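Die Grenze zwischen Rosa und Grün

Die Tischordnung bei Nadon umfasste 13 Seiten, von denen Hefin Ruddock elf selbst geschrieben hatte. Sie regelte die Belegung des Filztischs im Nebenraum, die Lage der Tücher, die Breite der Klebestreifen und die Frage, was am hinteren Rand stehen durfte. Liegen durfte dort laut Abschnitt 4 nichts.

Mared Skyrme übernahm den Tisch im Juni. Die Übergabe dauerte eine knappe Stunde. Ruddock zeigte ihr, wie man ein Mikrofasertuch ausrichtet: zuerst die linke hintere Ecke, dann die Diagonale, dann die beiden übrigen Ecken ohne Zug. Bei Zug wirft das Gewebe über Nacht Falten. Das Klebeband sei transparent zu wählen, damit der Rand lesbar bleibe.

»Lesbar für wen?«, fragte Skyrme.

»Für die Abnahme«, sagte Ruddock.

Die Tücher waren gelb, rosa und grün. Geführt wurden sie als A, B und C. Auf dem rosafarbenen Tuch standen unter einem Haus mit Herz vier chinesische Zeichen, die in der Tischordnung als »Dekor, ohne Funktion« verzeichnet waren. Skyrme las die Stelle zweimal und rief dann Eun-seong Bae an, der zwei Türen weiter die Bestände von Humphreys abglich und drei Jahre in Tianjin gearbeitet hatte.

Bae kam, beugte sich über den Tisch und richtete sich wieder auf.

»Nur für das Schlafzimmer«, sagte er.

»Das ganze Tuch?«

»Steht so drauf.«

Skyrme trug die Übersetzung als Anmerkung ein. Ruddock strich sie am Nachmittag wieder. Eine Zweckbestimmung, schrieb er an den Rand, setze einen Raum voraus, und auf dem Tisch gebe es keine Räume. Es gebe Flächen. Die Flächen hießen A, B und C.

Sie antwortete schriftlich. In Abschnitt 2 sei mehrfach von »Zuhause« die Rede, gemeint sei die Fläche, auf die ein Gegenstand am Ende des Arbeitstags zurückkehre. Wer ein Zuhause vorsehe, sehe auch ein Schlafzimmer vor. Ruddock reichte den Vorgang an Caradog Lougher weiter, der für Begriffe zuständig war und sich damit Zeit ließ.

In der Zwischenzeit arbeitete Skyrme die Zuordnungen ab. Kekse kamen nach A. Die Waffelröllchen ebenfalls, unter Vorbehalt, denn ihre Packung war länger als die Norm. Getränke mit Kohlensäure gehörten nach C, Getränke ohne nach B. Für Wasser galt eine Ausnahme aus der Zeit vor Ruddock, deren Begründung fehlte: Wasser verblieb bis auf Weiteres am Rand. In der Kartei lagen mehr als 800 Zuordnungen dieser Art, die meisten in der Handschrift von Tomos Maddocks. Maddocks hatte die Stelle vor Ruddock gehabt und war eines Morgens nicht mehr gekommen. Sein Becher stand noch im Schrank. Eine Zuordnung besaß der Becher nicht.

Karte 56 fiel ihr auf, weil sie mit Bleistift geschrieben war. Sie betraf eine Flasche mit weißem Verschluss und rot-weißem Etikett. Unter »Fläche« stand kein Buchstabe. Maddocks hatte einen senkrechten Strich gezogen, links davon ein B, rechts davon ein C, und darunter vermerkt: »Halten, bis entschieden.«

Skyrme legte Ruddock die Karte vor.

»Ein Versehen«, sagte er. »Der Streifen zwischen den Tüchern ist Filz. Filz ist keine Fläche.«

»Er schreibt halten. Von Abstellen steht da nichts.«

Ruddock drehte die Karte um. Die Rückseite war leer. Er suchte in der Tischordnung nach dem Wort »halten« und fand es einmal, im Zusammenhang mit Türen.

Am Abend kam die Antwort von Lougher. Der Begriff »Zuhause« sei durch »Endlage« zu ersetzen, und zwar durchgehend. Zur Flasche äußerte er sich nicht. Skyrme nahm die Änderungen vor, bis auf eine Stelle auf der vorletzten Seite, an der das Wort getrennt über zwei Zeilen lief und der Suche entgangen sein konnte.

Um 18 Uhr las sie die Belegung ab und übertrug sie in das Formblatt von Wodeck. Die Wasserflasche am Rand lag auf der Seite. Nach Abschnitt 4 hätte sie den Befund melden müssen. Sie schrieb »Wasser, am Rand« und ließ die Spalte für die Ausrichtung frei.
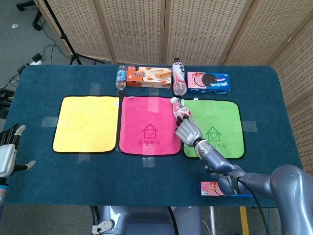
Seite zuletzt geändert: Juni, 18:40 Uhr

Belegung bei Abnahme: Tücher A, B und C fixiert. Am hinteren Rand Wasser, Waffelröllchen, eine Flasche mit rosa-weißem Etikett, Kekse in blauer Schachtel. Karte 56 über der Grenze B/C, schräg, Verschluss nach links oben. Endlage offen — wird gehalten.

Gez. Skyrme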